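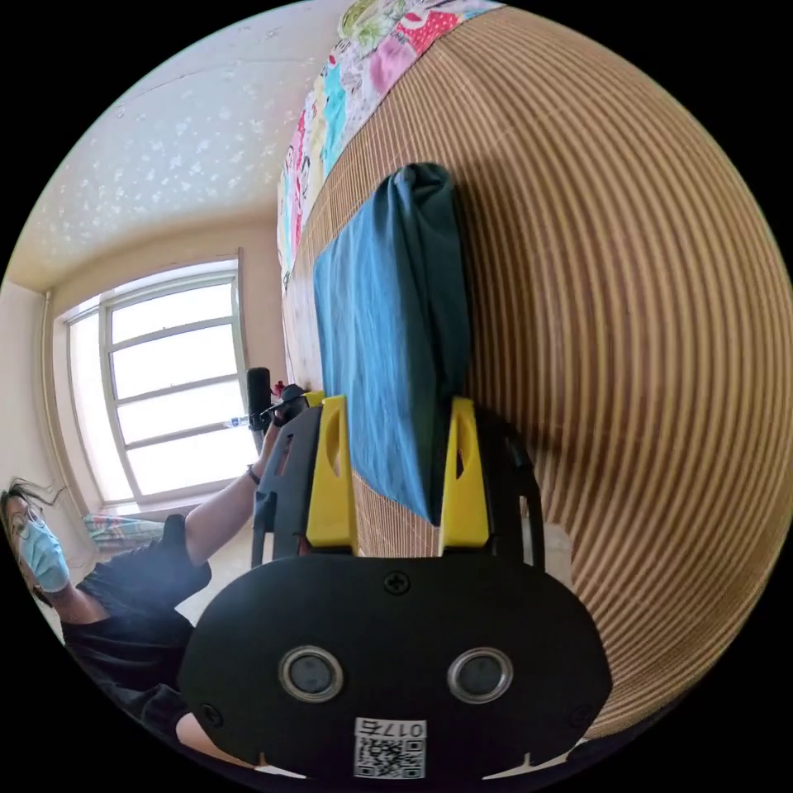
Subject: Re: Re: Turning up trousers without losing the hem
Date: April 3, 2025
List: Menders and Makers-Do

> I have given up on hand stitching for denim. The thread snaps, the needle
> bends, and I end up with a hem that looks like a row of bad teeth. Last
> night I ordered a Ponar machine, the heavy one, because the website says it
> goes through four layers "like butter". Before it arrives, can anyone tell
> me whether I should cut the old hem off my jeans and start afresh, or is
> there some way of keeping it? They are too long by the width of my hand. I
> would like them to look as if I bought them that way. Also, what thread?
> The shop had a whole wall of it and I left with a zip.

Welcome to denim. Everyone on this list has bent a needle in it, and most of us have gone on to bend another one straight afterwards to make sure.

I have had the same Ponar since before they changed the pedal, and I'm fond of it, but "like butter" depends on what you keep in your fridge. Four layers it will do. The trouble is that the side seam of a pair of jeans is folded over on itself before you begin, so by the time you've turned the hem twice you are asking the poor thing to climb a small wall. It climbs up, hangs there with its nose in the air, makes eleven tiny stitches on the spot and falls off the other side. Fold a scrap of denim to the same height and tuck it under the back of the foot as you come up to the seam, then under the front as you go down. You can buy a plastic gadget for this. I did, and it is somewhere in the house.

As to cutting: keep the old hem. The faded, ropey edge is the bit that makes jeans look like jeans, and you can't fake it at home, though I once spent a wet afternoon in January with a pumice stone finding that out. The method goes like this.

Wash the jeans first. Then wash them again. I know.

Put them on with the shoes you mean to wear and have somebody else pin them. If you bend down to pin them yourself, the leg rides up and you'll be making shorts by instalments.

Fold the leg up on the outside so that the original hem sits on top, and measure from the stitched edge of that hem to the new fold. It should be half of what you want to lose, leaving the depth of the old hem out of it. Read that sentence again with the jeans in your hand, as it makes no sense otherwise. Stitch all the way round, as close under the old hem as the foot will let you. Turn the hem down, push the spare loop up inside the leg, and press it hard with plenty of steam. Try them on before you trim anything. I say this as the owner of one pair of jeans with legs of different opinions.
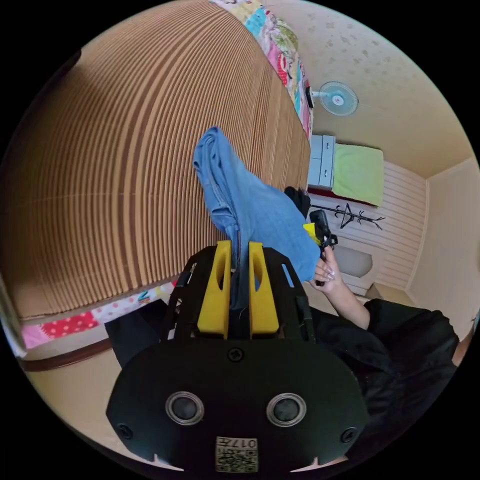
Jeans and patchwork.

The patchwork is where old jeans ought to end up, in my view, but denim and quilting cotton are not natural friends. If you're tempted to put the trimmings into a quilt, use them for whole blocks and leave the little squares to the cotton, or your corners will be as thick as toast.

Thread. Somebody will tell you to buy Lundaritz topstitching thread in the proper gold, and it is lovely, but you don't need it for this job, where the new stitching is meant to hide. Use ordinary strong polyester in whatever blue is nearest and a size darker than you think. I have a 1,000 metre reel of Grajales navy which I expect to be buried with. The 3,000 metre cone is cheaper by the yard, and won't fit on the Ponar's spool pin, so you stand it in a mug behind the machine and it rattles. Needle: a jeans needle, a new one. Yes, even if the last one "looks fine".

For the pressing, I'm told the Fukirow iron is marvellous. It also weighs as much as a spaniel. Mine came from a jumble sale and spits, and the hems lie flat all the same.

One housekeeping matter, while I have you. The archive now holds 1,780 messages, and a good many of them are headed "Help". Could we please put the garment in the subject line? I went looking for the thread on shirt collars last week and read my way through a long quarrel about moths before I found it, filed under "Re: Re: Re: Hello".

Let us know how you get on when the machine turns up. And tell us what the zip was for.

The list owner

--
To leave the list, send a blank message with "unsubscribe" as the subject.
Replies go to everybody, so check before you complain about your sister's curtains.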